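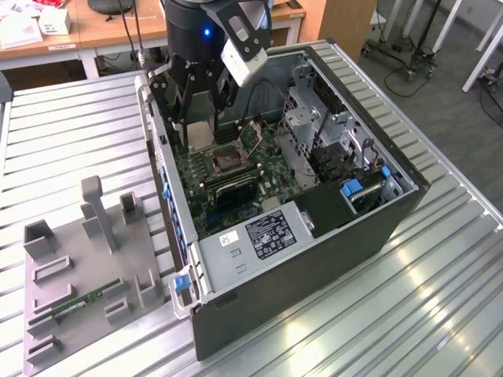
Leave it alone, it still switches on, was Stella Lema's view of the matter, and she has repeated it at intervals ever since.

16 March 2021
Posted by Kiros Sisay
3,322 views | 2 comments

She has a point. The tower did switch on, in the sense that you could press the button, make toast, eat the toast and come back to a login screen. I bought it for 50 quid from an office clearance in Goswood, and I have been told a new one would have been less bother. New ones don't come with blue latches, though. I'm fond of a blue latch. Somebody once sat in a meeting and decided which bits of this case a person would want to get hold of, and made them blue, and I'd like to shake their hand.

So, the processor. Swapping one is mostly a matter of lying the tower on its side and being slow. Lift the little lever, lift the metal plate, and from then on breathe through your nose. The chip goes in one way round. The pins underneath are the sort of thing you can ruin with a sleeve, and I speak as a man who owns several loose sleeves.

Hold it by the edges. Don't put a thumb on the metal lid and don't touch the underside at all. Then stop and look at which corner is which, twice, before going anywhere near the socket.
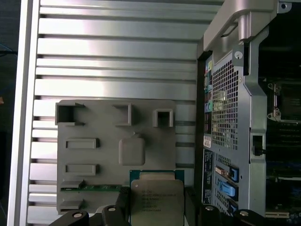
Things I would leave where they are

The power supply, for a start. It takes up a great slab of the case and looks as if it must be in the way, and I spent October convinced that it was. It isn't. Same goes for the drive cage and its cables, which I once tidied on another machine and then spent an evening untidying until it would start.
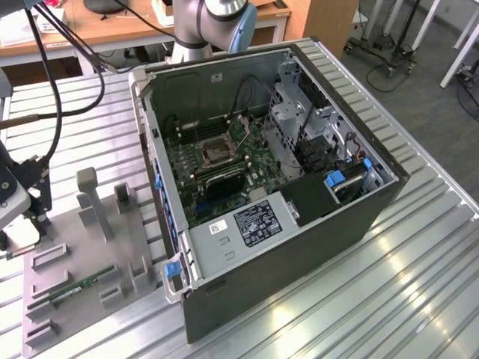 Memory is the other temptation. Once you've got the lid off you begin to think you might as well, and before long you're reading a forum thread with 3,000 replies in which two men fall out over timings. Close the tab. One job at a time.
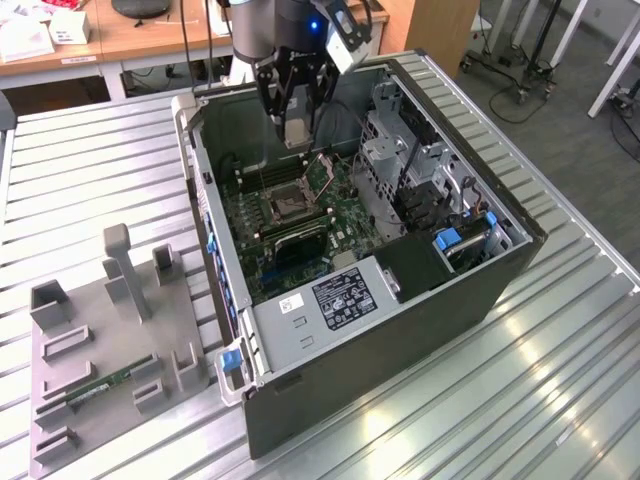
Lever up, plate up.

Fuad Hadgu has asked for the old chip to make a keyring. He can have it when he returns my screwdrivers.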